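Progress report to the Carnanard fund: review of the Hadgate hand-held gripper kit
Period covered: April to July
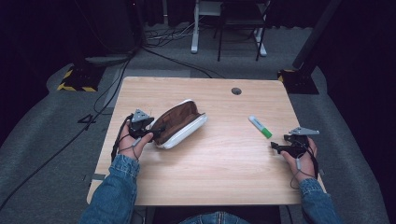

1. Purpose of the grant

The grant pays for a review of the Hadgate kit, which is a pair of hand-held grippers sold for the recording of two-handed tasks. We were asked to say if a small laboratory can use this kit every day, what it costs to keep it running, and if the recordings are good enough to train a robot arm at our Gazi site. The present report covers the second part of the work, the table tasks.

2. Work done in the period

We have recorded 1,467 demonstrations out of the 2,240 that are promised in the work plan. All of them are made by a person sitting at a table with one gripper in each hand. The tasks are from the stationery group: open a pencil case, put a marker in it, take the marker out, close the case. In the pencil case task one gripper keeps the pouch open by its edge and the other one goes for the marker. This task was chosen because the soft pouch changes its shape and the marker can roll, so both hands must work together.

We rejected 51 demonstrations. In most of them the position of one hand was lost for a moment. The others were mistakes of the operator, for example the recording was started too late. The rejected files are kept in a separate folder and can be sent if the fund wishes to see them.

3. Observations on the kit

The grippers are easy to learn. New operators needed one morning before their recordings could be accepted. The jaws close well on thin things such as the rim of a pouch. With the zip pull we had more difficulty, and we changed the task so that the case is already open at the start.

The cables are the weak point. After a long session the operators complain more about the cable at the wrist than about the weight. We asked Hadgate for a longer cable and they have sent us 2 samples, which we did not test yet. The plate on the top of each gripper is solid, but the screws should be checked every week. The manual does not mention this and we suggested to the firm to add it.

The software, Kanomden, was updated once in the period. The new version saves the files faster. It also changed the names of the folders, and we spent several days to correct our scripts. For a buyer without a programmer this would be a serious problem.

4. Delays and changes

We are behind the plan with the zip tasks, for the reason given above. We ask for permission to move them to the last part of the project. The total number of demonstrations stays the same. No change of the budget is requested.

5. Next steps

Until the end of September we will finish the table tasks and test the longer cables. The first training on the robot arm in Gazi is planned for October, and its results will be in the next report. The table of costs, with the spare parts and the hours of the operators, is sent separately.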